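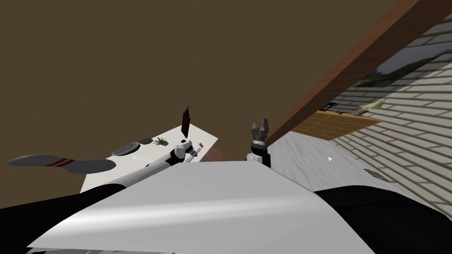

Figure 7.1 A white tabletop and a long wooden beam, computer rendering.

Chapter 7
Borrowing Money Without Losing Sleep

I bought my first car the dumb way. I was twenty-two, I had a job that started at six in the morning, and the bus in my town didn't run until a quarter to seven. So I walked onto a used car lot, pointed at a green hatchback, and asked the salesman one question: "How much a month?" He said 40 dollars a week, I did some fuzzy math in my head, and I signed. I never asked what the car cost. I never asked how long I'd be paying. I found both of those out later, sitting at my mother's kitchen table with the contract and a calculator, and it wasn't a fun evening.

This chapter is the talk I wish I'd had before I walked onto that lot. We've spent six chapters on money you already have — earning it, keeping track of it, putting a bit of it away. Now we get to money that belongs to somebody else, which you get to use for a while if you pay for the privilege. That payment is called interest, and the amount you borrowed in the first place is called the principal. Keep those two words straight and you're already ahead of me at twenty-two.

Let's start small. Say you borrow 900 dollars from the Humby Credit Union to replace a dead refrigerator, and one year later you hand back 1000 dollars in a single payment. The principal is 900. The interest is the extra hundred. Divide the interest by the principal and you get a rate of a little over 11 percent for the year. That's the whole calculation, and we'll be doing it again and again (sorry!) with messier numbers.

The messier numbers come in because hardly anyone pays a loan back in one lump. You pay monthly, and every payment gets split: part of it covers the interest that has built up since last time, and whatever is left over chips away at the principal. Early on, when you owe the most, the interest takes its biggest bite. Section 7.2 goes through a full payment table line by line, and I'd really like you to fill in the blank rows yourself before you peek at mine.

After that we'll read an actual loan agreement, or close to it. My old classmate Rodrigo Robles wrote one up for the imaginary lender Cifuentes Finance, and he put in every kind of fee he could think of. Bring a highlighter.

Before you go on, find a bill, a store card statement, or an ad for a car loan, and circle every percentage on it. Keep it handy for Section 7.1, where we'll look at what each of those percentages is a percentage of.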